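FOR IMMEDIATE RELEASE

Skura to Open Shared Craft Workshop in Former Garnero Paint Store

GULTOV - Skura, the supplier of papers, varnishes and small hand tools for home crafters, will open a shared workshop in April on the ground floor of the former Garnero paint store. The workshop will be open to hobbyists and small craft businesses and will offer bench space by the month, a drying room, and a program of evening and weekend classes.

The building has 62 work benches on two levels. The lower level is set aside for cutting, sanding and assembly. The upper level is for painting, paper work, sewing and finishing, and is kept separate from the lower level by two sets of doors so that dust does not settle on varnished pieces. Members may use either level during the hours covered by their plan.

"Many of our customers work at a kitchen table and have to clear everything away before dinner," said a spokesperson for Skura. "They have asked us for years where they could leave a half-finished piece overnight. We did not have a good answer for them until this building became available."

Membership and Hours

A full membership costs $229 per quarter and includes one assigned bench, one lockable cabinet and use of the drying room. A day membership, which does not include a cabinet, can be bought at the front desk. Members under the age of 16 must be accompanied by an adult who also holds a membership or day pass.

The workshop will be open from 8 a.m. to 9 p.m. The lower level closes at 7 p.m. under the terms agreed with the neighboring homes, and no power tools may be used after that time. The upper level remains open until closing.

Members may bring their own materials, including materials bought elsewhere. Solvent-based finishes must be registered at the front desk and kept in the metal cabinets on the lower level. Spray painting is limited to the two booths at the rear of the building, which are booked by the half hour.

Classes

The first season will consist of 19 classes. Topics include lining drawers and boxes with printed paper, building a simple toy chest, chair caning, bookbinding, block printing on cotton, and repairing worn paint on older furniture. Most classes run for three sessions. The toy chest class runs for five, and students in that class should expect to do a small amount of sanding between sessions.

Class size is limited to eight students on the lower level and 12 on the upper level. Materials are included in the class fee, except for the furniture repair class, for which students bring a piece of their own. Pieces must be small enough to be carried up one flight of stairs - the freight elevator will not be in service until the second phase of building work is complete.

Teaching will be provided by makers who already sell through the Skura store, together with instructors from Ersoy, the woodworking school. Ersoy will also supply the plans used in the toy chest and bookcase classes, and its students will be offered bench space at the member rate during their final term.

Space for Small Businesses

A portion of the upper level has been reserved for makers who sell their work. Skura has received 70 applications for this space, more than can be accepted in the first year. Applicants will be told of the outcome in writing before the opening, and those not offered a place will be kept on a waiting list unless they ask to be removed.

Business members receive a larger bench, two cabinets and the use of a packing table near the loading door. They may receive deliveries at the building but may not list it as a retail address. Finished goods may be shown in the front window on a rotating basis, for four weeks at a time. Skura takes no commission on sales that come from the window display.

"We wanted the rules for sellers to be plain and short," the spokesperson said. "A person who makes lampshades or dolls' furniture should be able to read them over a cup of coffee and know what they are agreeing to."

About the Building

The Garnero store sold paint and wallpaper from the site for many years before it closed. Skura has kept the original counter, which will serve as the front desk, and the wall of shallow drawers behind it, now used for sheet paper. The floors have been leveled and the lighting replaced throughout. A small supply counter will stock glue, brushes, sandpaper and blades for members who run short during a session.

Registration for classes opens one month before the workshop does and may be completed at the Skura store or by mail. Registration forms are available at the store's order desk.

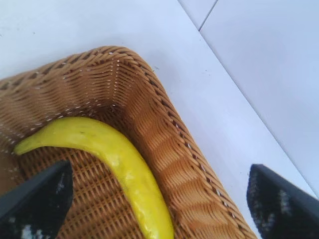 By the Skura Press Office

Skura sells craft materials and hand tools from its store in Gultov and by mail order. Press inquiries and requests to visit the workshop before opening should be addressed to the press office at the Gultov store.

###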